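Looking After Someone Just Home from the Hospital

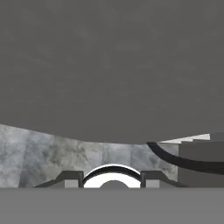 How often should the bed sheets be changed?
Twice a week is enough for most people, and the same day if they get stained. Wash them warm and dry them fully.

Keep a water jug within reach of the bed. Write down each dose of medicine with the time, and take the sheet to the first clinic visit. Pick up loose rugs between bed and bathroom. Leave a night light on in the hall.

Tips by Issa Qaisi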